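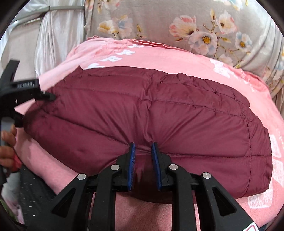

Submitted by Samina Sandhu, project lead, Zillitz garment handling study
To: Nantana Sangkhawat, program manager, Havano
June 2, 2018

You asked for a plain account of where the folding data stands and whether the next payment should go out. I will give you the numbers first and my doubts after them, and you can weigh the two as you like.

We have 1,286 recorded folds that I am willing to call usable. The plan said 2,000 by now. The shortfall is real and I don't want it explained away by the slow start in April, which cost us less than the last report implied. Most of the gap comes from recordings we threw out ourselves once Parveen Kazmi tightened the review rules. Under the old rules we would be much closer to target, with a worse collection.

The method has not changed. A person works with hand-held grippers, one in each hand, and folds a garment on a bed or table in an ordinary home. The camera on each gripper records what the gripper is doing. The learning system gets the video and the gripper motion, and is supposed to pick up from them how the job is done. I say "supposed to" on purpose. We have a training run to report on, and I'll come to it, but it does not yet show what the proposal said it would show.

Puffer jackets are where most of the recent work has gone. They were added at your request after the mid-term call, and Bogdan Grabowska argued against it at the time. I think he was half right. A quilted jacket is a poor match for the folding steps we wrote for shirts and towels. The shell is slippery, the padding pushes back, and a fold that looks fine when the gripper lets go may open up before the next one is made. Our collectors fold the same jacket several different ways in one session, and we had not decided which of those ways counted as correct.

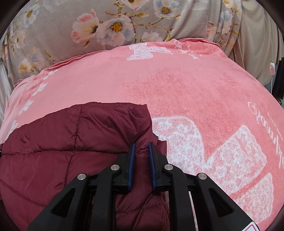 We have now decided, more or less. A jacket fold is accepted if it ends as a compact bundle that stays closed when both grippers are clear of it. The order of the folds is left to the collector. Sadia Soomro wanted a fixed order, on the grounds that a small collection can't afford variety in the steps. Her point is a fair one, and if the next training run goes badly I expect we will be back to it.

The review itself is slow. Parveen goes through every recording at normal speed, marks where each grasp begins and ends, and rejects any take where a gripper closed on the bedding together with the garment. That last fault is common with thin blankets and worse with fleece. We had been letting it through. I can't tell you how much it hurt the first training run, only that the trained system picks up the blanket often enough that I would like to stop teaching it to.

On that training run: the system was tried on 40 folds of garments it had seen and did respectably with towels. It did poorly with jackets. The Srour team, who host the test bench, described the outcome as encouraging in their note to you. I would not use that word. The towels were laid out flat by the same person each time, and I suspect we measured how tidy that person is as much as anything the system had learned. I have asked for the test to be repeated with garments dropped from waist height. 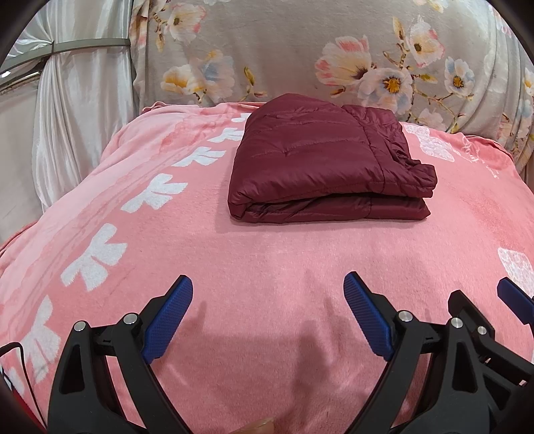
Five homes have been used so far, which is too few. Collectors like to work in the room they know, and the result is a lot of recordings against the same bedding in the same light. A system trained on this could be leaning on the pattern of a blanket to work out where the garment is, and we would not find out until it was put somewhere else. The proposal promised variety and I don't think we have delivered it. More folds from the same rooms would bring the total up and leave that problem where it is.

The Fimier annotation tool is working, after a long spell in which it lost the timing between the left and right cameras. Recordings made during that spell have been realigned by hand where possible and dropped where not. They are included in the count above only if Parveen signed off on them.

What I am asking for is the payment in full, with the target changed. Keep the 2,000 figure if Havano needs it for its own reporting — I understand that it does — but let us move the deadline back and put a minimum on the number of homes. If the figure and the date both have to stay, I can probably hit them, and I would expect you to be disappointed with what the system learns.

Bogdan will send the budget sheet separately. Travel is under, reviewer hours are well over, and the second line will keep rising for as long as we go on checking every take.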